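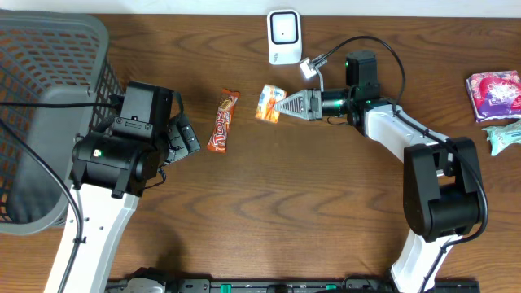 Fig. 6. Small orange-and-white packet on the tabletop.

6. Sorting and storing small packets

Reading time: 2 min

This section covers sachets, seed packets, sample packs and other flat items that are too small to stand up on a shelf. You will need the Braltden drawer insert, the dividers supplied with it and a clear stretch of table.

Before you start

Wipe the tabletop and let it dry. If the table has a strong grain, work across it under a good light, as small print is hard to read against a busy surface.

Sorting

1. Tip the packets out and spread them so that none overlap.
2. Turn each one printed side up.
3. Check for splits along the seams. Put any split packet straight into a lidded tub.
4. Group the packets by what they hold. Colour is a poor guide — many makers use the same orange or yellow for quite different things.
5. Within each group, put the earliest use-by date at the front.

Note: Packets with no date should go at the front of their group. Write the month you found them on the back in pencil, for example "November".

Fitting the insert

6. Slide the insert into the drawer with the notched side facing you.
7. Press down at both ends until it sits flat.
8. Fit the dividers into the slots. There are 18 slots in the standard insert, and you may leave as many empty as you like.
9. Leave 2 slots between dividers for thin sachets. Thicker packets need a wider gap.

Caution: Do not load the insert with more than 900 g. The base may bow and the drawer will catch on the rail.

Filling

10. Stand the packets on their short edge, front panel towards you.
11. Stop when you can still push a fingertip down behind the last one. If they are packed tighter than this the corners tear when you pull one out.
12. Close the drawer slowly and check that nothing sticks up above the rim.

Keep packets away from the cooker and out of direct sun. Salt, sugar and dried yeast take up damp quickly, so store these in the Fanora lidded tray (sold separately) if your kitchen is humid.

Cleaning

Lift the insert out empty and wash it in warm soapy water. Do not put it in the dishwasher. The dividers can be wiped with a damp cloth — dry them fully before refitting.

Last updated 17 January 2020

18 shares
2 comments

Related
Mikex shelf risers: fitting guide
Noguchi stacking jars: care and cleaning
Braltden drawer insert: spare parts list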